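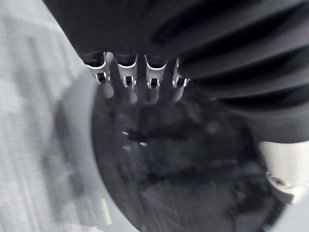 一、评测对象与范围

本篇评测的对象为Mondalen升降式办公桌（双电机款），由行政与后勤部用于二号楼开放办公区的家具更新选型。同期列入比选的另有Donero固定桌一款，因不具备升降功能，仅在价格部分作对照。评测由Aleksandra Szewczyk负责组织，Kevin Cronin负责安装记录，评测意见于8月14日汇总成文。

二、安装

产品分两箱到货，桌架与桌板分装。说明书共11页，图示清楚，中文译文有两处螺钉规格与实物标签不一致，安装时应以标签为准。两人配合可在40分钟内完成单张桌的组装。桌板预埋螺母位置准确，未出现需要现场重新打孔的情况。横梁下方的线槽开口偏窄，电源适配器无法平放，只能竖置后用扎带固定。

三、使用情况

升降过程平稳，电话会议期间调整高度不影响通话。控制面板设有四个记忆档位，长按保存，短按调用。面板按键手感偏硬，夜间无背光，部分同事反映不便。

桌面升至最高档时，前后方向略有晃动，书写和键盘输入可以接受，若安装双屏支架则晃动较为明显。Gobnait Dunne所在小组改用夹持式单屏支架后，对此未再提出意见。

遇阻回退功能灵敏度适中。抽屉柜置于桌下时，须留出足够间隙，否则桌面下降途中会反复回退。

四、价格与售后

含税单价为477欧元，较Donero固定桌高出不少，但包含运输及五年电机保修。桌板保修仅为两年，且不覆盖边缘封边磨损，采购合同中宜就此另行约定。供应商对线槽问题的答复较为及时，同意免费更换加宽型号，交货期为21天。

五、评定意见

综合评定为“推荐采购”，适用于以单屏办公为主的岗位。双屏及绘图岗位建议选配加强横梁，或待Cuautle同类产品到货后再行比较。各部门如有补充意见，请书面送交Lucian Cârstea，并注明工位编号及桌架序列号。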